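Knitwear Care and Storage
The Collard House Textile Room – Gallery
Page last revised August 8, 2018

The Collard House Textile Room holds 26 knitted garments for teaching and display. They are everyday pieces, made to be worn, and most came to the house through the Hosseinzadeh bequest. This gallery accompanies the handling notes issued to new staff and to borrowers from the study collection. It concerns the folding and storage of heavy sweaters, in particular those with raised patterns.

Cable knitting places more yarn in a given area than plain knitting does. A cabled sweater is therefore heavier than it looks, and it will stretch at the shoulders if it is kept on a hanger. All sweaters in the collection are stored flat or folded, and no hangers are kept in the knitwear cupboards.

Before folding, a garment should be laid on a clean, covered surface large enough to take both sleeves at full length. A bed with its spread in place is suitable. Bare tables are to be avoided, as rough edges may catch the yarn.

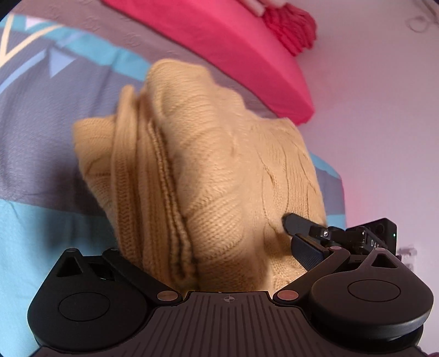 The sleeves are brought in across the back, one at a time, and the body is then folded upward from the hem. Ribbed bands should be left relaxed. A band that has been pulled wide during folding may not return to its shape before the next inspection – this applies to cuffs as much as to hems. Where a cable would fall directly on a fold line, the fold is moved to the plainer ground beside it.

Each folded sweater is wrapped in a single sheet of unbuffered tissue and placed in a Wendenix box, lid side up. No more than two sweaters are placed in one box, with the heavier piece underneath. Boxes are shelved in the Skanoron cupboards on the north wall, and the accession number must face outward.

Garments are taken out and refolded along new lines every October. The work occupies 5 days, during which the room is closed to readers. Requests to view particular pieces in that month should be submitted at least 11 days in advance.

Printed copies of the handling notes are available at the front desk. Reproduction of this page for classroom use is permitted, provided that the Collard House Textile Room is credited.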